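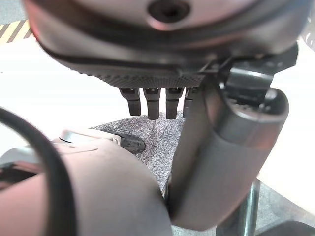 Hand calibration on the De Graaf arm drops out whenever the wrist goes past 87 degrees. The four fingers report normally up to that point, then all channels read zero for a second or two and come back with a new offset. The thumb keeps its offset. I suspected the cable first: from the wrist camera the thick black one arcs across in front of the light gray arm housing, and with the hand over the speckled mat there is little room between thumb and housing. Rerouting it along the other side changed nothing.

Ticket: 189
Opened by: Åsmund Lie
Site: Aralholm shared workshop, bay by the hazard tape
Status: open, workaround in place
Firmware: Fullonero hand controller, May build

Steps tried

1. Reseated both connectors at the wrist. No change.
2. Swapped the hand power lead for the spare. No change.
3. Dropped finger speed to 40 percent. Dropout still occurs, same angle.
4. Ran the hand from the bench supply with the arm powered off and turned the wrist by hand. No dropout in 90 cycles.

Step 4 points at the shared supply or the arm's ground. Logs from steps 3 and 4 are in the ticket folder.

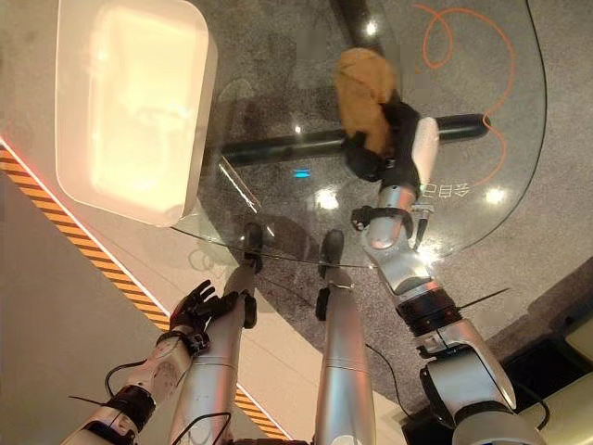 Grip test on the second machine, run on the same supply to see whether its gripper loses channels too. Both arms were enabled and only the right one was given a target. The right gripper has hold of the soft brown test piece over the glass table, and the left hand is open down by the leg with no load on it. Anyone repeating this should note that the glass throws back the overhead lights, with one bright spot just below the black horizontal bar of the base. The depth reading was unreliable there, so I set the grip height manually. No channels lost in this test.

Comment, 10 March 2026
Coston supply measured at the hand connector while the wrist moves. Voltage sags at the same angle as the dropout. Bench supply stays flat.

Workaround: wrist limited to 80 degrees in the config file. Please leave the limit in until the ticket is closed.

To do: separate supply for the hand, then repeat step 3 at full speed.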